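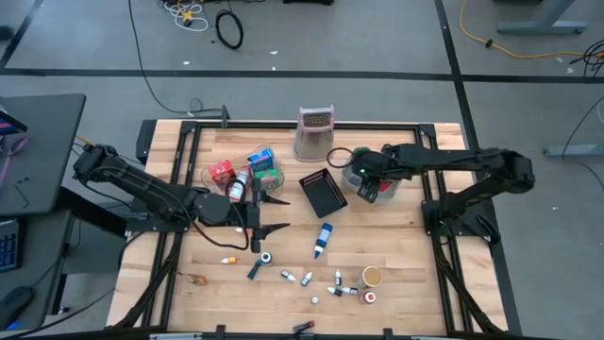 Speaker notes, talk on sorting small kitchen and household bits. Most people who come to the Mkhize evenings have bought the tubs already. The trouble starts when everything goes in the nearest one. Start with the boxes and let the bottles wait. The red, blue and green boxes share a clear tub, and you can tell them apart from above without lifting anything out. The grater stays at the back, upright, because it won't share a tub with anything sensibly. Pause for people to write this down.

Next slide. Say that a table needs clearing in stages. At the Mudumholm session we had 80 people and most wanted to tip the drawer out in one go. Ask them to pick one group and finish it. Mention the 500 ml rule from the Rimomard handout: any bottle bigger than that goes in the cupboard, not the basket. Someone will ask about jars. Jars go by the lid, so matching colours sit together.
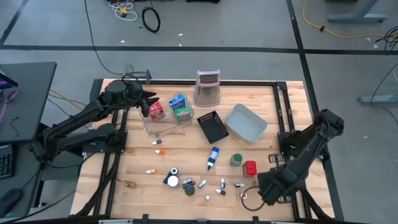 Slide 2: boxes in the clear bin, grey tub still empty, jar and bottle waiting.

Give them a minute on the empty tub. It is for whatever has no group yet, and it gets checked in December. If time is short, drop the part on labels and go straight to upright storage. Bottles with pointed tips go tip up where there is height for it. Caps on tight first. The Zisix leaflet has the basket sizes, page 40, copies by the door. 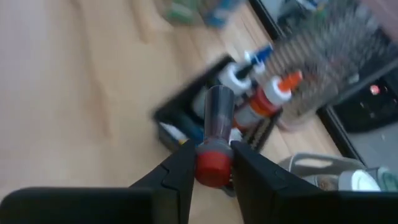 Storing bottles upright

Black tray, tall things in first, caps where you can see them. Small clear tubes go in last or they vanish under the rest. Take questions, then the tea break.

14 shares
3 comments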